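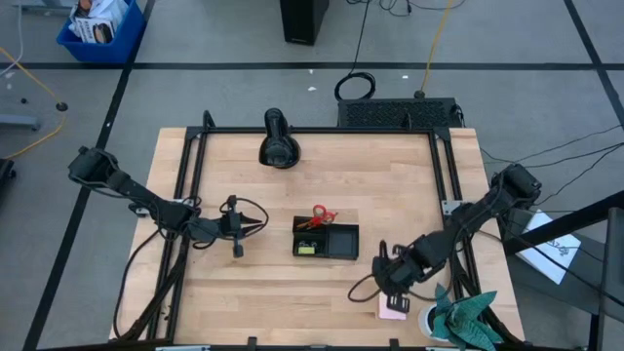 Zotetti: clearing a desk with two arms

Oct 29, 2024

Zotetti is a study of how two robot arms can share one small job. The arms pick up desk items and put them into an organizer tray, and we look at how the policy decides which arm should go. The work is part of the Rerevcombe project and follows on from the single-arm tests we ran in September. Notes for the gallery are below, in page order.

1. The table
Two black arms on opposite sides of a butcher-block top, with the black organizer tray in the center. The red-handled scissors are standing in the tall compartment. The pink sticky note is flat on the wood by the right gripper.

Sticky notes are the hardest item in the set. A gripper has to come down almost to the table surface to get a finger under the paper, and the early policies stopped too high. We added 90 demonstrations of this one pickup before training again.

2. How the arms are assigned
There is no fixed rule that the left arm takes the left half. The policy sees both arms and outputs actions for both at every step, and holding still is a valid action. In the first version both arms went for the same item fairly often. Adding the other arm's planned path as an input — a small change in the code — fixed most of it.

3. Result
With the path input, the policy finished 92 percent of trials. Without it, the arms got in each other's way near the tray and many runs timed out. We trained each version 3 times from different seeds and report the middle one. Scissors went in well under both versions. Most of the remaining failures are sticky notes that fold against the tray wall.

4. What comes next
The Xolalpa item set adds soft things such as cloth and cable ties. We also want to move the tray between trials, as all the results on this page keep it in the center. Training code is in the Zundlow repository under the two-arm folder — the README lists the settings for each run.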